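Skondirgate Surgical Automation Lab
Bench inspection checklist, autonomous suturing study
Form SG-7, with comments
Inspector: Priya Schumacher
Date: 24/05/2026
Rig: Pettigrew bench, two arms
Software under test: Grisatley needle handover policy, plus the Flinetti baseline for comparison

Marking: OK = passed. C = passed with comment. F = failed, do not run until fixed. N/A = does not apply to this bench.

Part 1. Before power-up

1.1 Emergency stop, bench side. OK
1.2 Emergency stop, operator console. C
Works, but the button cover is stiff. Cover to be changed before the next block of trials.
1.3 Arm bases clamped, bolts marked. OK
1.4 Cable runs clear of arm travel. C
The wrist camera lead on the left arm was rubbing on the drape clip. Moved to the outer channel. Check again at the next inspection.
1.5 Sharps bin within reach, less than three quarters full. OK
1.6 Gloves, aprons and eye protection for everyone at the bench. OK
1.7 Tissue log filled in. C
Batch number entered, time out of the fridge missing. Filled in from the fridge sheet. Please write it down when the block comes out.
1.8 Fluid tray under the bench. OK

Part 2. Instruments and cameras

2.1 Instrument use counters read and copied to the log. OK
Right grasper at 23 uses. Our own limit for study instruments is 50.
2.2 Jaws open and close fully under manual command. OK
2.3 Jaw surfaces free of dried residue. C
Left instrument had residue at the hinge. Cleaned and checked again before the arms were enabled.
2.4 Wrist cables, no fraying seen under the loupe. OK
2.5 Fixed camera focused on the middle of the block. OK
2.6 Wrist cameras focused at working distance. C
Anything very close to the lens goes soft. The policy was trained with the same blur so this is accepted, but nobody should adjust the focus ring between trials. A change there makes the results hard to compare.
2.7 Hand-eye calibration within limits, both arms. OK

Part 3. Needle and thread

3.1 Needle count at start matches the sheet. OK
3.2 Free thread laid out so it does not cross an arm base. OK
3.3 Needle position found by the tracker before either arm closes. C
The tracker is good on the curve of the needle and less good at the ends, where a polished jaw close by can be taken for part of the needle. The handover step now waits for the two ends to agree over several readings before it commits.
3.4 Policy stops when the needle is not held by either arm. C
See comment below the figure.

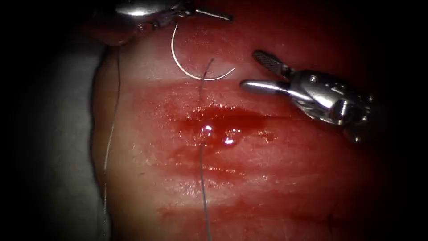

Item 3.4. Needle ungripped between the two instruments, right grasper open.

Comment on 3.4: A free needle is the state we care most about. The older Flinetti baseline has no separate state for it and will carry on with the next planned motion. Grisatley treats it as a pause: both arms hold, the tracker runs again, and the arm with the better approach angle is given the pick-up. The pause must show on the console in words as well as by the amber lamp. Tested with the lamp disconnected and the words still came up, so OK on that point.

Blood on the surface is part of the test and should not be wiped away between attempts unless the protocol sheet says so. Bright reflections off pooled blood were one of the main causes of false needle detections in the November trials. The training set now has 1,379 labelled images, of which 819 have fluid on the tissue. False detections are fewer. They have not gone away, and the pause in 3.4 has to stay switched on whatever the tracker's score.

3.5 Thread tension limit set and tested with the spring gauge. OK
3.6 Spare needles kept in the closed case. OK

Part 4. Knot tying

4.1 Speed limit for loop stage active on both arms. OK
4.2 Minimum distance between instrument tips enforced. C
The limit is relaxed during the loop stage, as it has to be, or the knot cannot be tied. It must go back to the normal value when the stage ends. Checked by stopping the stage halfway: the value went back as it should.
4.3 Collision check includes the wrist as well as the jaws. F, then OK
Failed at first. The wrist model for the middle instrument was the short version. Correct model loaded, check repeated, passed. Add the model name to the start-up screen.
4.4 Loose needle tracked while the knot is being formed. C
The needle is left hanging near the work during this stage, and the policy must know where it is. Comment continues under the next figure.
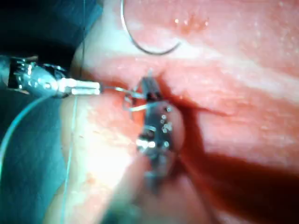 Notes and figures: Priya Schumacher, Skondirgate

The wrist view is the better one for item 4.4. It takes in the curve of the needle above the upright jaws together with the suture loops beside them, so the loop planner can keep its path clear of both. Loops are thin and bright and lie close to metal, and the thread segmentation still breaks them into short pieces. The planner joins the pieces using the last known shape. This is acceptable at the set speed and should not be tried any faster.

4.5 Operator can take over at any point in the loop stage. OK
Takeover tested three times, once from each foot pedal and once from the console.
4.6 Both arms release thread on takeover. C
Deliberately not automatic. Opening the jaws under tension could let the thread spring back, so the operator chooses. Put this on the card by the console — two people asked about it.

Part 5. After the session

5.1 Needle count at end matches 3.1. OK
5.2 Instruments out, rinsed and in the soak tray. OK
5.3 Tissue bagged and logged. OK
5.4 Recordings copied and trial numbers matched to the log. C
One trial number used twice. Renamed with a letter and noted in the log.

Open actions
Console stop cover (1.2)
Wrist camera lead, check again (1.4)
Model name on start-up screen (4.3)
Takeover card (4.6)

Bench passed for supervised trials with the Grisatley policy. Flinetti baseline may be run with the operator's hand on the stop throughout.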